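Test Users Wanted: Skatico Hand-Held Gripper Kit

Windness is looking for paid participants to try the Skatico kit before general release. Skatico is a pair of hand-held grippers, one for each hand, used to record tabletop tasks for training robot arms. Sessions take place at our Cabanatuan site.

Each participant works through 200 short tasks spread over several visits. Most involve table settings: placing a bowl on a plate, moving a plate to a placemat, clearing both. You will be seated or standing, as you prefer, and must keep both grippers in hand until the end of each task.
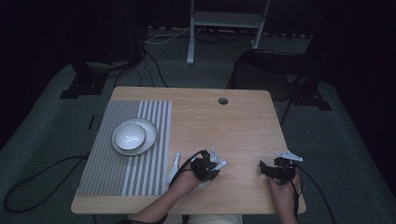

After each block of tasks you fill in a form on grip comfort, cable drag, finger alignment and wrist fatigue. Comments go directly to the hardware group and are used to set the final handle size and cable length. Faults should be reported on the same form, with the task number.

Requirements
Age 18 or over
Full use of both hands and wrists
Able to work for 40 minutes without a break
Able to read written task instructions in English

No experience with robots is needed. Current employees of Windness or of its software supplier, Gistska, may not apply.

Payment is 700 pesos per completed visit, plus 200 pesos for travel. Visits ended early for equipment faults are paid in full.

To apply, send your name, age, dominant hand and available hours to the Windness test desk, quoting reference 363. Applications close 2019-11-12. Selected applicants will receive a consent form and a list of open time slots.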